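Startseite Kapitel Glossar Lösungen Register
Im Buch suchen … Suchbegriff eingeben

Kapitel 7
Zu Besuch beim Roboter: Vorführungen verstehen und vorbereiten

Wer zum ersten Mal zu einem Tag der offenen Tür in ein Robotiklabor geht, bringt meist Bilder aus dem Kino mit, und dagegen ist auch gar nichts zu sagen. Ich hatte sie selbst im Kopf, als ich vor Jahren im Mai bei Ilau vor der Tür stand, viel zu früh natürlich und mit einem Notizbuch, in das ich am Ende kaum zwei Seiten geschrieben habe (ich war mit Schauen beschäftigt!). In diesem Kapitel möchte ich Sie an so einem Besuch teilnehmen lassen, von der Begrüßung bis zu den Fragen, die hinterher am Kaffeetisch noch weitergehen. Ein großer Teil der Vorführung fand damals am Bildschirm statt, in der Simulation, und gerade daran lässt sich wunderbar lernen.

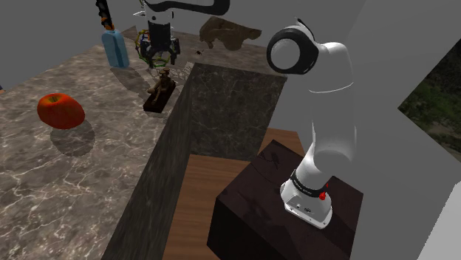
Areti Kokkinos
Kursleiterin Automatisierungstechnik und Autorin dieses Kapitels

Ein Apfel, eine Flasche, ein buntes Gitter aus Ringen und Stäben: Solche Dinge tauchen in Greifaufgaben gern nebeneinander auf, und jedes verlangt dem Greifer etwas anderes ab. Der Apfel ist rund und rollt bei einer ungeschickten Berührung davon. Die Flasche ist hoch und kippt leicht. Und das Gitter — mein heimlicher Liebling — besteht zum größten Teil aus Luft, sodass zwei Finger durchaus zwischen den Stäben landen können, ohne irgendetwas zu fassen. Achten Sie beim Zuschauen einmal auf die Schatten auf der Arbeitsfläche, sie verraten einiges über die Höhe eines Gegenstands.

Bei Ilau dauerte eine Führung 40 Minuten. Das klingt großzügig, ist aber schnell vorbei, wenn 96 Gäste angemeldet sind und jede Gruppe wenigstens einmal einen Wunsch äußern darf. Csaba Fodor, der uns damals führte, ließ zuerst raten: Wo wird der Arm zugreifen, von oben oder von der Seite? Erst danach startete er den Ablauf. Diese kleine Pause vor dem Start habe ich mir für meinen eigenen Unterricht abgeschaut, und ich empfehle sie Ihnen sehr — man sieht einfach genauer hin, wenn man sich vorher festgelegt hat.

Zum Vokabular, das Sie gleich brauchen werden. Der Sockel trägt den Arm, die Gelenke verbinden seine Glieder, und am Handgelenk sitzt der Greifer. Ein Parallelgreifer hat zwei Finger, die sich aufeinander zu bewegen. Mit Arbeitsraum ist der Bereich gemeint, den der Arm überhaupt erreichen kann, und der ist oft kleiner, als man beim Anblick eines lang ausgestreckten Arms vermuten möchte.
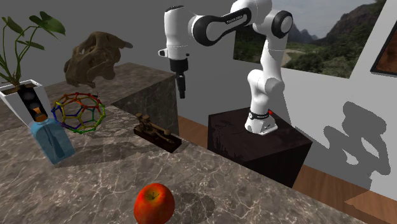

Warum zeigt man bei einer Vorführung eine Simulation, wenn es auch echte Roboterarme gibt?

In der Simulation lässt sich dieselbe Aufgabe beliebig oft von vorn beginnen, und ein Zusammenstoß beschädigt kein Gerät. Man kann außerdem Gegenstände austauschen oder die Beleuchtung ändern, ohne den Raum umzubauen. Ob ein Griff später auch am wirklichen Arm gelingt, muss trotzdem dort geprüft werden.

Aufgabe zum Einstieg: Suchen Sie sich zu Hause drei Gegenstände, die Sie mit Daumen und Zeigefinger von oben greifen können. Notieren Sie für jeden, an welcher Stelle Sie zufassen und wie weit Sie die Finger vorher öffnen. Ihre Notizen brauchen Sie in Abschnitt 7.1 wieder, wenn wir den ersten Greifablauf Schritt für Schritt planen.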